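HOW MEDICINES GET FROM YOUR MOUTH TO WHERE THEY ARE NEEDED

Body Basics, Part 3
By Solomiia Hrytsenko

A tablet does not know where your headache is. It cannot travel to your head on purpose. When you swallow a medicine, it goes down the same path as your lunch, and then it spreads through most of your body. This page explains the steps.

Words to know

Dose: the amount of medicine taken at one time.
Absorb: to soak in.
Bloodstream: the blood moving through your body.
Enzyme: a tiny tool made by the body that changes one substance into another.
Side effect: something a medicine does besides the job it was taken for.

Step 1: Breaking up

Most tablets are pressed powder. The powder contains the medicine and also some fillers. Fillers hold the tablet together and make it large enough to pick up. The medicine itself may weigh very little. A tablet marked 25 mg has 25 milligrams of medicine in it. A small paper clip weighs much more than that.

In the stomach, fluid gets into the tablet and it falls apart. Some tablets have a coating that does not dissolve in stomach acid. These pass through the stomach whole and break up in the small intestine. Crushing a coated tablet can change how it works, so ask a pharmacist before anyone does it.

Liquid medicines skip most of this step.

Step 2: Soaking in

The small intestine is a long, folded tube. Its walls are covered with very small bumps called villi. The villi give the wall a large surface, and a large surface can absorb more. Medicine passes through the wall and into small blood vessels.

Surface area is easy to study at home. A smooth stick and a stick covered in bristles may be the same length, but the one with bristles has far more surface for water to cling to. Dip both in a bowl of water, lift them out, and compare how much drips off. 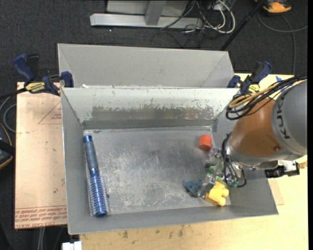 A round brush. The rows of bristles give it extra surface.

Food can change how fast a medicine soaks in. Some medicines are absorbed better with a meal, and some are absorbed better on an empty stomach. The label says which.

Step 3: The liver

Blood from the intestine goes to the liver first. The liver has enzymes that change many medicines into other substances. Part of a dose may be changed before it reaches the rest of the body. Scientists call this the first-pass effect.

Suppose a capsule contains 480 mg of a medicine, and half of it is changed on the first trip through the liver. Then 240 mg is left to go on, if all of it was absorbed to begin with. People who design medicines plan for this loss when they decide how much to put in each capsule.

Step 4: Traveling

The heart pumps blood around the body. In a resting adult whose heart beats 82 times a minute, blood can make the full trip in about a minute. The medicine travels with it.

Many medicines work by fitting onto parts of cells called receptors. A receptor is often compared to a lock, and the medicine to a key. If the medicine fits, it can switch the receptor on or block it. Cells without the right receptor are mostly left alone. Similar receptors may be found in several parts of the body, and this is one cause of side effects.

Step 5: Leaving

The kidneys filter the blood and move many used medicines into the urine. Others leave through the intestine. As the medicine leaves, its effect gets weaker. A medicine that leaves quickly may have to be taken several times a day. One that leaves slowly may be taken once, for example at 8 in the morning.

Safety

Take medicine only when a parent or another trusted adult gives it to you. Never take a medicine that was meant for someone else. If you find a loose tablet, do not taste it. Tell an adult.

Next in this series: Part 4, Why Some Medicines Are Injected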